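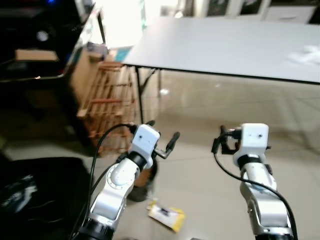
Subbarao Iyengar wrote:
> I've been asked twice now whether we are keeping the November potluck, and I
> don't know what to tell people. Could we each cook at home and swap by the
> doorstep? My own worry is the bread. Mine never travels well, and the last
> loaf I took to Gredar Street was like a brick by the time it got there.
> Also, does anyone still have the sourdough notes that went round in spring?

Dear Subbarao, and everyone,

I'm all for the doorstep swap, and thank you for putting it so kindly. I had been half dreading a November with no potluck at all, and I was telling Gangadharan only the other evening that I'd even miss the folding chairs.

About the bread – please don't give up on it! I had the same trouble for years. What helped me was leaving the loaf alone until it was completely cool, and I mean 4 hours on the rack for a big one, even when the whole house smells wonderful and somebody is standing there with the butter. Then I wrap it in a clean dish towel and put that inside a paper bag. Plastic keeps it soft but the crust goes leathery, and I'd sooner have a good crust. If it does turn hard on the way, a quick splash of water over the top and a few minutes in a warm oven will bring it most of the way back.

The spring notes were Craig Mowat's, I think, and I have them printed out somewhere under the seed catalogs. I'll type them up again when I find them. The one change I made was to use a bit less rye, which was making my dough so sticky that I was scraping it off the faucet.

Could people let me know by reply what they'd like to make? I can do 6 small loaves and a pot of the bean soup, and Remigiusz has offered his pickled beets – he has 49 jars, so do say yes to the beets. If you can't drive over, write to me off the list and I'll bring yours by.

Warm wishes to you all,
Cosmin Moldovan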